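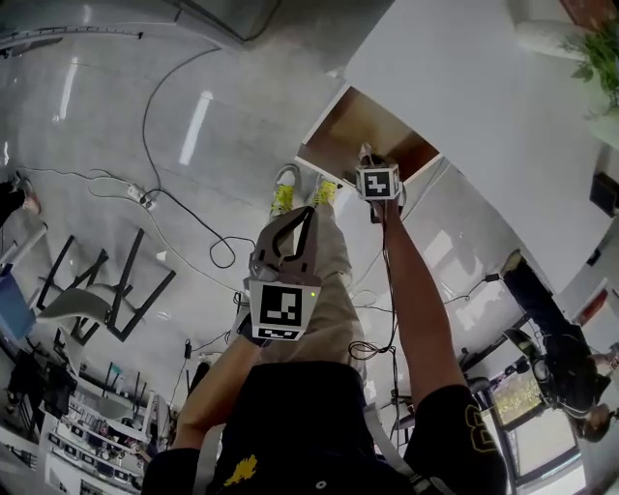
Draten 地面杂物记录 说明文件

先把话说在前头：这套记录叫“地面杂物记录”，名字起得比内容大。收进来的主要是室内地上的线，外加插线板、桌子底下的格子，以及桌上顺手放着的东西。想找一份关于“整洁”的标准，请到别处去找，我们自己也没见过一份站得住脚的。

整理者：Josiane Hoarau
记录语言：中文，少量条目保留了记录人当时用的英文词
最近一次修订：8月10日
条目总数：509
房间总数：40

为什么会有这套东西

Huvville 的几间共用房间每隔一阵就要收拾一次，每次收拾完都有人写一份总结，说地面已经清理，线缆已经归位。三月份我把这些总结从头到尾读了一遍，发现“归位”这个词几乎没有含义。有人把线绕成圈挂到墙上叫归位，有人把线踢到桌子下面也叫归位，还有人只是把插头拔了。写总结的人都很诚恳，只是各写各的。

于是换了个做法：收拾之前先写，一条线写一条，躺在哪儿、什么颜色、缠没缠住、挨着什么，写完再动手。收拾之后的情况另写，两边不合并。这样做有没有让房间变得更干净，我不知道，也怀疑有谁能从这套记录里看出来。它能回答的问题很窄：某个房间在某次记录时，地上有些什么。

收录范围

地上的线：电源线、延长线、来历不明的细线，只要有一段贴着地面就算。从桌沿垂下来但没有着地的不算。拿在人手里的也不算，哪怕另一头多半会落到地上。

插线板：放在地上的单独成条，连着它的线另外成条。固定在墙上或桌腿上的不收。

桌下空间：敞开的格子、搁板、抽屉口。只写格子本身和能看到的内壁，里面看不清的就写“未见”，不要写“空”。这两个词在早期条目里混用得很厉害，后面会讲。

桌面物件：盆栽、杯子、纸张之类。收这一类是 Jamport 那边的要求，理由是桌面和地面会互相倾倒杂物。听着有道理，可到现在我没有见到一条记录能支持它。既然已经写了，就留着。

不收录：人、衣服、鞋、吊灯、墙面。地板本身只作为背景字段出现。

字段说明

条目号
从一开始顺排，删掉的号不再使用，所以中间有断。最后一个号比条目总数大，请不要写信来问。

房间
用房间的代号，不用房间的用途。用途栏以前有过，后来删了。同一个房间上午叫会议室，下午叫储藏间，填表的人为此争了很久，争完也没有得出什么。

位置
以进门方向为准，分左、右、远、近、中，可以连写。图片附件里的左右以图片为准，跟位置栏对不上是正常的，不要互相推算。

物件
写最保守的叫法。看得出是插线板就写插线板，看不出接到哪里的线就写线。“网线”“充电线”“信号线”只有在看到接头时才能写。这条规定挡掉了不少漂亮的猜测，我认为值得。

颜色
白、灰、黑、其他。浅灰和白在反光的地面上很难分，填表时拿不准就写“浅色”。

形态
直、弯、成圈、打结、看不清。“成圈”指线绕出了弯弧，跟有没有人特意绕过没有关系。“打结”指线自己缠到了一处，至于能不能一扯就开，这一栏不管。

邻近物
挨着的东西，限写两样。写到三样以上，这一栏就变成了作文。

备注
上限 100 字。大部分备注可以不看。

填写样例

样例取自本页开头所附图片中的地面和桌子，用来演示字段怎么填，不计入总数。位置按图中的左右写。

物件：线
颜色：黑
形态：成圈，打结
位置：左侧
邻近物：插线板
备注：很长，绕了几个大弯，中左处缠成一团。没有看到接头，不写用途。

物件：插线板
颜色：白
形态：不适用
位置：左侧
邻近物：细线
备注：直接放在地上。插了几个插头不写。

物件：线
颜色：白、灰
形态：看不清
位置：左侧，由插线板引出
邻近物：插线板
备注：比黑线细。白的和灰的是否各走各的，无法确认，合写一条。按现行规则应该拆开，但拆开就得编。

物件：桌下格子
颜色：其他
形态：敞开
位置：右上
邻近物：白色大桌
备注：内壁为棕色木质。里面放没放东西，写“未见”。

物件：盆栽
颜色：其他
形态：不适用
位置：右上，桌面
邻近物：白色花盆
备注：绿叶。品种不写，真假也不写。

背景字段填“浅灰，反光”。左上方那几道浅色条纹是顶灯映在地面上的，跟白线同色系，曾有两位记录人在类似的地面上把反光当成了线。所以凡是背景填了“反光”的，浅色细线都应该打个折扣来看。

盆栽旁边最角落处还有一点红褐色的东西，只露出一小块。它没有单独成条。有人主张写成花盆，有人主张写成纸盒，我主张不写，最后就没写。

记录怎么做的

每次由两个人各填一份，填的时候不商量，填完再对。对得上的直接录入，对不上的由我看，看完仍然定不了的保留两份，备注里写“两说”。目前标“两说”的有 24 条。这个数字偏低，我不认为它说明大家看得准，更可能是填表的人熟了以后，会猜另一个人怎么写。

用的表格是 Tanguy 表，纸质，一页一个房间。试过在平板上填，下拉菜单里的第一个选项被选中的次数高得可疑，就又退回到纸上。纸上的毛病是字迹，有几张的“灰”和“黄”至今分不开，录入时归到了“其他”。

房间没有抽样。哪间门开着、有人愿意让我们进，就记哪间。因此任何形如“多数房间地上有插线板”的说法，都只对这些房间成立，拿去写更大的结论请自负责任。

已知的问题

一、线的根数不可信。一条长线绕几个弯，从中间看过去像三条；三条线挤在桌腿后面，看着又像一条。我们规定按能跟到头的算一条，可真正能从头跟到尾的线很少。请不要拿条目数当线的根数，条目数只说明有人写了多少行。

二、“未见”和“空”混用。早期的桌下格子凡是没看清都写了“空”，后来改规则时只改了还能找到原表的那部分。找不到原表的保留“空”，并在备注里加了一个问号。带问号的“空”没有任何价值，留着是为了让总数对得上。

三、颜色偏差。白桌子、白花盆、白插线板在同一个房间里出现时，记录人容易把附近的浅灰线也写成白的。这一点是对表时发现的，没有专门测过，程度不明。

四、“打结”的门槛不一。有人看见线交叉就写打结，有人非要到手指解不开才写。字段说明里的定义是后补的，补之前的条目没有重新判断。做统计的话，建议把“成圈”和“打结”合并，合并之后损失不大，本来也没分清楚。

五、绊倒风险。原表上有这一栏，分高、中、低。录入时整栏删除。填“高”的房间和填“低”的房间我都去走过，看不出差别在哪里，倒是看得出哪几位填表人自己前不久刚被绊过。Jamport 方面希望恢复这一栏，我请他们先写出“中”是什么意思，目前还没有收到。

六、收拾后的记录太少。大家收拾完就想走，表格常常只填了房间代号。凡是想比较前后变化的，先去查有没有成对的表，多半没有。

关于收拾的建议

不断有人来问，既然记了这么多，总该知道怎么收拾最好。我只能说说自己的做法，它没有经过任何检验。

先处理插线板，后处理线。从线开始收，收到一半会发现另一头还插着，又得放下。把插线板从地面中间挪到墙边或桌边，几条细线的走向会跟着变，之后再看哪些需要绕。

长线先从结的外面松，别抓住一头硬拉。绕的时候圈放大一点。市面上各种理线的小玩意儿我不评价，Huvville 的抽屉里攒了一堆，用上的没几个，剩下的自己也成了杂物，还因为掉在地上进过两条记录。

桌下的敞开格子看着很适合放线，我的态度是保留。线放进去，三个月后没有人说得出那是什么线，也没有人敢扔。真要放，贴一张纸条写上接什么用，写不出来就说明它不该进去。

盆栽离插线板远一点，浇水的时候自然明白。桌上有盆栽、地上有插线板，这本身不构成问题，隔着多远才算问题，我没有数据，别人给我看过的所谓安全距离也都没写出处。

适合做什么，不适合做什么

可以用来练习写物品清单，特别是练习在看不清的时候少写几个字。可以用来检查自己的填表规则有没有漏洞，我们踩过的坑基本都留在备注里了。也可以当作布置房间时的参考，看看线最后都堆在什么地方，当然“最后”只代表记录的那一刻。

不适合给房间打分，不适合给人打分。有一个房间的管理人拿着这套记录去证明隔壁比他乱，数了一下午条目。隔壁条目多，是因为那天填表的人写得细。

也不适合推算用电情况。地上有一块插线板，不等于它通着电；线连着它，也不等于另一头有东西。

修改与反馈

改条目请附原表的房间代号和字段名，只写“第几页那个不对”的，我找不到。对字段定义有意见请单独写一封，别夹在改错里。两份意见互相矛盾时维持原样。

新增房间暂停接收，等“未见”和“空”的旧账理完再说。进度很慢，原表在搬柜子时打乱过顺序，现在按纸的颜色分成几摞，每摞里面仍然是乱的。

引用时写“Draten 地面杂物记录”加修订日期即可。请不要在前面加“权威”或者“完整”，上一次有人加了，我收到一串来信问第五栏去哪儿了。第五栏就是绊倒风险，见已知问题第五条。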